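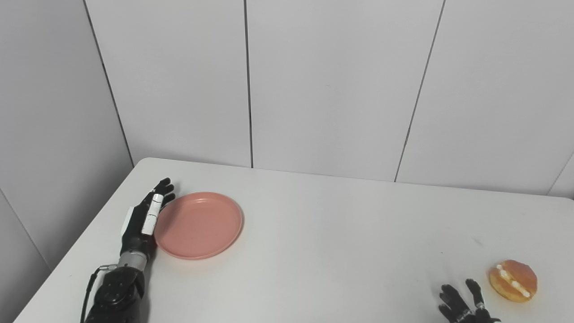

Home | Products | Food Service | Support | Contact

Prureo Two-Arm Plating Station

The Prureo is a two-arm serving station for staff cafeterias and bakery counters. It is supplied by Wotau and is intended for the repeated work of moving single baked items to plates during the morning service.

Each arm ends in a black humanoid hand with white covers. The station works at a plain table at standing height, and staff can reach it from the front and from one side. 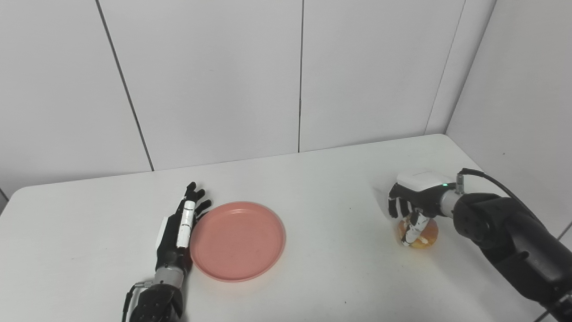 Soft and filled items call for a light grip. Grip force is set separately for each product on the menu, and a new item can be added by trained counter staff in 17 minutes.

Effect on staff duties

The station does not reduce the number of people required on a shift. At the Onlow cafeteria, in service since May, four employees were moved from plating to baking and customer service. Begoña Manzano, shift supervisor, reports that her team now rotates duties every week – a change the staff requested themselves. Training takes six hours and is paid as working time.

Ordering

Item number 1155. Delivery, installation and staff training are included. Table not included.

Page updated 2025-01-31

Related items
Casado Tray Return Unit
Wotau Counter Table, Standing Height
Prureo Replacement Hand Covers
Staff Training Booklet, Food Service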